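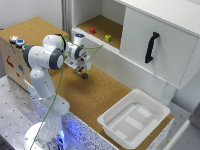 Diane Turcotte a écrit : bonjour et merci d'avance pour votre patience ! Ma rosace à 12 pointes ne se referme pas. J'ai imprimé la feuille de construction Granura, j'ai suivi le tracé pas à pas, et le dernier arc tombe toujours à côté du point de départ.

Ticket 3 869, ouvert le dimanche 9 décembre 2018
Suivi par : Azlan Sutanto

Bonjour Diane, et merci pour ce message si détaillé, c'est un plaisir de vous lire (même un dimanche !). Pourriez-vous mesurer à la règle le cercle de base sur votre feuille ? Il devrait faire 84 mm de diamètre, pas un de moins.

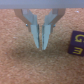

Regardez aussi, dans la fenêtre d'impression, si la case « Ajuster à la page » est cochée. Elle réduit le cercle imprimé, alors que l'ouverture de compas donnée dans la notice reste celle du cercle d'origine, et l'écart grandit à chaque report.

Réponse de Diane : 81 mm, et la case était bien cochée !
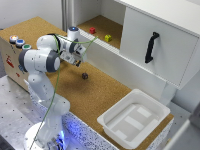

Alors réimprimez à 100 %, et prenez l'ouverture directement sur le rayon du dessin, pointe sèche au centre. Vous placez les six premiers points, puis les six autres en partant de la médiatrice d'un côté, tranquillement, avec une mine bien taillée.

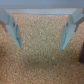

Pince, vue rapprochée

État : en attente du nouvel essai de Diane. Notice à corriger, page du compas.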